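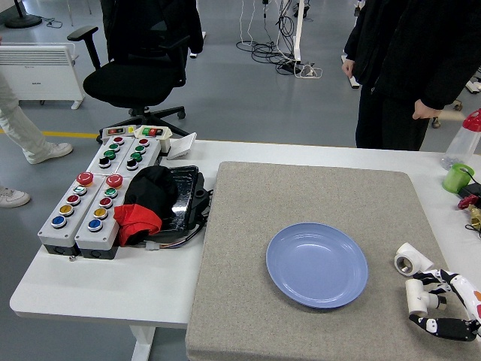
Another list member wrote:

> The Cho Street garden lost its water again over the weekend. The
> leak is at the same tee as last April, where the line splits for
> the upper beds. I glued it then and it held until the first hard
> freeze. Should I glue it again or put in something threaded? We
> are 27 plots on one valve, so I can't leave it off for long.

Don't glue it again. Old pipe that has been in the ground that long takes cement badly, and you will be back in there by summer. Cut out the tee with a few inches of pipe on each side and put in a threaded one with a union next to it. Then the next person can take it apart with a wrench.

We did this at Nokach two years ago on the long run down to the compost bins. It took a morning, most of it digging. Make the hole wider than you think you need — you want room for both hands and for the mud you will knock back in.

Use tape on the threads, three turns, wound the way the fitting tightens. Hand tight plus one turn is enough on plastic. I cracked one at Worau by leaning on the wrench.

On the valve: if you can get a second shutoff in above the split, do it while the trench is open. The lower plots can then stay on while you work on the upper ones. Tramamis had the parts when I was in there last month, in the back aisle with the drip line.

The meter on our side read 1051 when we closed up for the winter and the same when we opened, so the Nokach repair is holding so far. Write down your own reading before you turn the water back on, then look again after an hour with all the taps shut.

I have a pipe cutter you can borrow. It's in the shed at Worau, on the hook behind the door.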